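Old Watches, New Owners: Student Project Report

By Catrin Gronow and Abenezer Mamo
7/28/18

Print this page | E-mail this page

Our question: does a refinished dial hurt the price of a vintage wristwatch? Short answer yes, but less than we expected on the cheaper brands.

We logged 883 sold listings, all hand-wound men's watches, mostly Hastar and Duman with a few Praltora. Left out anything with no dial photo. Left out lots too — you can't split the price fairly.

Original dials sold for 18 percent more on average. Hastar gap was widest. Duman buyers hardly seemd to care, maybe because so many of those dials were redone years ago and clean ones are scarce.
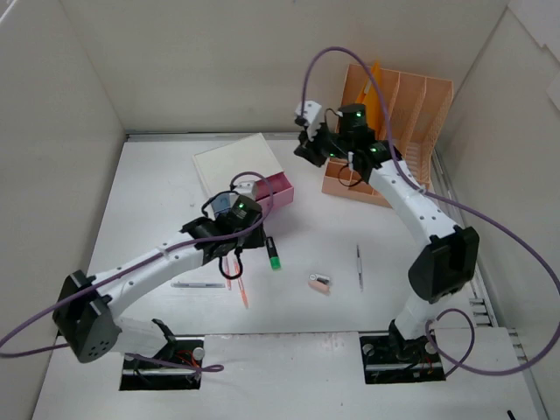 Two robot arms over a white work surface with small office items.

Problems. Sellers say "original" when they mean "old." Khurram checked a batch against the Flutstead catalog scans and threw out 7 that were plainly repainted — wrong font on the numerals, minute track too thick. There are probly more. Case wear we graded 1 to 5 by eye, and Rhys and Gil-soo did not always agree, so we used the lower grade.

Service history made a bigger difference than we planned for. Only 2 Praltora listings had papers, too few to say anything. Should of had a column for it from the start.

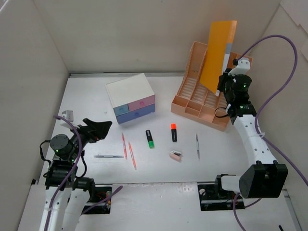 Salmon-orange desk organizer near the back wall, with a yellow-orange folder or book held over it.

Still to do: strap vs. bracelet, gold-filled cases, redo the Duman chart with the outliers marked. Second round of listings in October.

Contact us | Copyright 2018 | Back to top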